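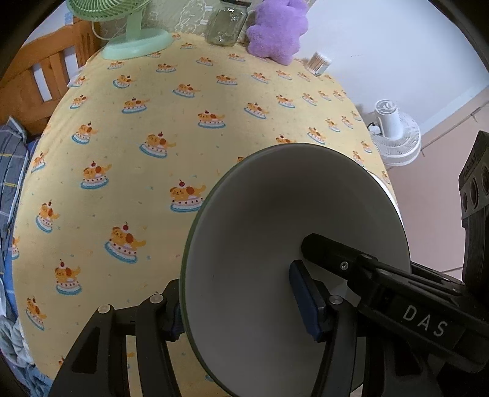 One parent asked under our last post whether pupils on the Skitdale Robotics Programme would be building a robot this year or only "holding the grabber". We are grateful for the question and will answer it in this thread.

1/ The programme is run by the engineering department at Nukasbridge College for students in their first year after school. The autumn project is called Mok. Its subject is grasping: how a two-fingered gripper takes hold of ordinary household things, and how a person can show it the way.

2/ Students do not begin with an arm. They begin with a hand-held gripper, which they work themselves, and which records each grasp from the gripper's own point of view. The arm comes into use in the second half of the project.

3/ To the parent's question, then: yes, they will be building. Each team designs and fits its own finger pads, writes its own labelling notes, and prepares its own set of recordings. The holding is part of the work and is assessed as such.

4/ The present task is bowls. A bowl held by its wall has one finger inside and one finger outside, and the two surfaces curve in different ways. Students who did well with boxes in the first weeks have found this a good deal harder.

5/ A large white ceramic bowl with a green band at the rim is among the objects in use. Glazed ceramic is smooth and fairly heavy, and the pads have to do most of the work. Bowl grasps are practised over a bed or other soft surface. This is a rule of the programme and applies to staff as well.

6/ Several followers have asked about working at home. Students may sign out a gripper kit overnight, and we encourage them to record in real rooms with patterned bedding, curtains, fans and everything else that a tidy workshop lacks. A model trained only on a bare bench tends to do poorly anywhere else.

7/ Household members should be asked before any recording starts. Letters, screens, medicines and family photographs should be moved out of view. Recordings that show another person's face are deleted by the department on receipt and do not count towards the total.

8/ On totals: the cohort has submitted 1,289 recordings to date. Of these, 199 have been returned for repeat. The most common fault is a late start, where the fingers are already closed when the recording begins. The second is a dirty lens.

9/ Each team is asked for 600 accepted recordings by the end of November. Returned recordings may be done again without penalty. We would ask teams not to leave them all to the final week, as the upload station in the Riltov Building is shared with two other courses.

10/ There are 4 stages to every recording, and they should be kept in this order. Approach with the fingers open. Close on the object. Lift and hold still. Set down and open. Students are reminded that the set-down is part of the grasp and should be done slowly.

11/ A note on pads. Teams may change the rubber, the thickness and the surface pattern. They may not change the finger plates or the screws that hold them. Any gripper with a loose screw should be handed in at the stores desk and not tightened at home.

12/ The pad log must be filled in each time a pad is changed. Last year one team produced very good results and could not say which rubber they had used. Marks were lost for this, and the team agreed that it was fair.

13/ Marking is as follows. Half of the mark is for the written report. The other half is shared between the quality of the recordings and the performance of the arm on the final day. A team whose arm drops the bowl may still receive a high mark if the report explains the failure clearly and gives evidence.

14/ We have been asked whether students need to be able to program before joining. They do not. Basic Python is taught in the evening sessions, which start at 6 pm and are open to students on any course. Places are limited by the number of machines in the room.

15/ Plates and mugs follow bowls. Glass is not permitted at any point in the project, whether at home or in the workshop. Teams wishing to add an object of their own should send its weight and widest measurement to the department before using it.

16/ The final demonstration will take place in the Riltov Building and families are welcome. Each team will present one grasp that works reliably and one that still gives trouble. Details of times and parking will be sent to students by email.

17/ Further questions may be left under this post. Questions about individual marks should go to the course office and will not be answered in public.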